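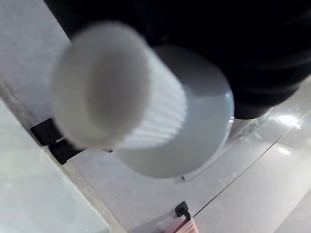 White on white, with ribs down the side.

I first heard Gorero through a wall. I was staying in a rented room for the week, trying to finish something I was already late on, and whoever was next door had the same song going over and over, just the bass and a muffled voice sliding around on top of it. By the third night I was humming the thing in the shower. By the fourth I knocked and asked what it was, and got handed a phone with the album cover on it and a look that said, where have you been?

Fair question! Gorero have been putting out music for years, mostly on tiny runs of cassettes, and I'd managed to miss every one. They're a trio who sing nearly everything in three-part harmony, over drums that sound like they were recorded in the next county. If you grew up on slow jams from the radio (I did, under the covers, with the volume on one) you'll know right where you are within ten seconds. Then the chords go somewhere strange and you don't anymore.

The new record is called Sarmiento, and it's the one I'd tell you to start with, even though the die-hards will send you to the second tape. It came out in June on Codow, a label that up to then I only knew for reissues of gospel 45s. Somebody there has good ears. You get 11 songs in just under 40 minutes and I'd only cut one of them, a spoken thing near the end that I skip every single time.

The opener, "Kettle Street," is the one from the wall. It starts with an organ that wobbles like it needs a service, and the lead voice doesn't come in until you've pretty much given up on there being one. When it does come in it's so close to the mic you can hear the lips part. I played it in the car for a friend who mostly listens to metal, and we sat in a parking lot until it was over.

Side two is sadder and I think better. "Borrowed Coat" is a breakup song sung by the person who did the breaking up, and there's no apology in it anywhere, just a list of stuff left in an apartment. A blender, a good lamp, one boot. The backing voices repeat each item a half beat late. I don't know why that gets me as badly as it does but I've had to pull myself together at a crosswalk. Then "Two Left at Home" goes straight into a clavinet groove and everybody's dancing again, which feels a bit rude.

I finally saw them play a few weeks ago at Cetine, an old roller rink with a low ceiling and terrible sightlines. The room holds 60 if people are friendly, and people were friendly. I paid 26 dollars and would have paid double. They had no guitar player, and the drummer used brushes for almost the whole set, so when the sticks came out for the last two numbers it was like someone had opened a garage door. My ears rang the entire way home.

What surprised me was how funny they are. On record it's all heartache and long held notes, and on stage they bicker. They argued over what key the next song was in. They stopped one tune after the first line, laughed, and started it again lower. At one point the bass cut out completely, and the three of them just kept going with handclaps until it came back, and I swear the whole rink leaned in. I'd love a live album of that night, bum notes and all.

The mixing is going to bother some people. The vocals are way out front and the low end can get woolly, especially on headphones. My cheap kitchen speaker flatters it more than my good ones do, so try that first if you're on the fence. I also wish they'd let a couple of these run longer. "Salt Road" fades right when the horns start getting into it, and I've caught myself turning the volume up to chase the last few seconds.

Vinyl people, you'll need to move. Codow pressed 1,954 copies, and the shop near me had exactly one left last time I went in (sorry, it's mine now). The label says another batch is coming in the new year with the lyrics printed on the inner sleeve. The video for "Kettle Street" had 3,067 views when I checked this morning, and a decent chunk of those are me.

They're back at Cetine for one more night before the tour heads south, and I've already got my ticket. I'll be the one near the soda machine, yelling for "Borrowed Coat."

Posted 10/8/22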